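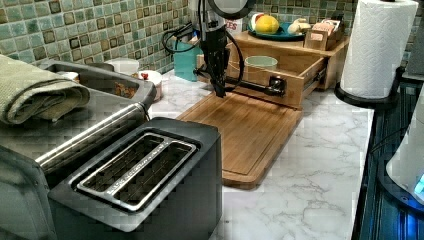 A wooden cutting board on a marble countertop, with a green bowl in the drawer behind it.

Home News Music Listings Contact

Aydoğan Hall will open its doors again this June for a long evening of records, and if you have missed the place as much as we have, you will want to get there early (the doors open at seven, and the good chairs go fast). The night is called Stukar, and it brings together 4 DJs who each play for an hour before sharing the decks until closing.

First up is Nikola Krajewska, who learned to mix on her uncle's turntables and still carries her vinyl in the same two crates. "I like to watch people's feet," she told us over a very long coffee. "If the feet stop, I change the record."

She has been asked plenty of times whether playing other people's songs counts as making music – she smiles and says she'd sooner talk about the songs. Her new mix, Nunum, runs 80 minutes and will be on sale at the door.

The hall holds 146 people, and tickets are on sale now at the Plusent record shop, which is closed on Monday.

We use cookies to improve your visit. Accept | Settings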